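About us: why we go to demonstrations

Orisix tests household machines for small landlords. Robot makers keep inviting us to open days, and we go doubting. The latest was Flostora's laundry demonstration.
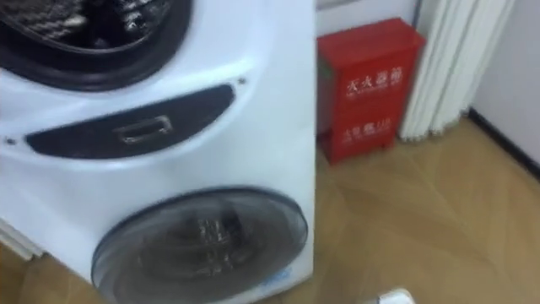
Who pays for our visits?
We do, out of our subscribers' fees.

Raghda Sfeir kept the notes. She dislikes applause.

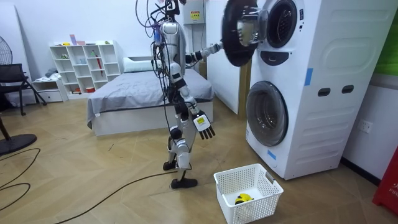

What we ask

Njoroge Makori wants to see the dull parts, start to finish.

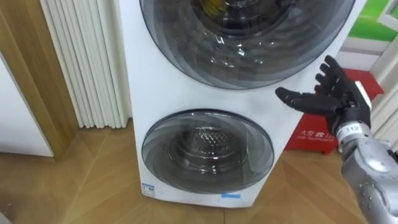 Our reports leave out promises. Sioned Jarman wrote this one, and she gave no marks for fingers held open beside a washer-dryer. A tenant wants clean sheets.

Cables matter to us too, and so does the price of a repair, which Flostora would not give
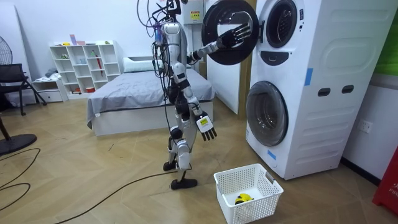
and which we have asked for again. Our 381 subscribers will get the answer if one comes.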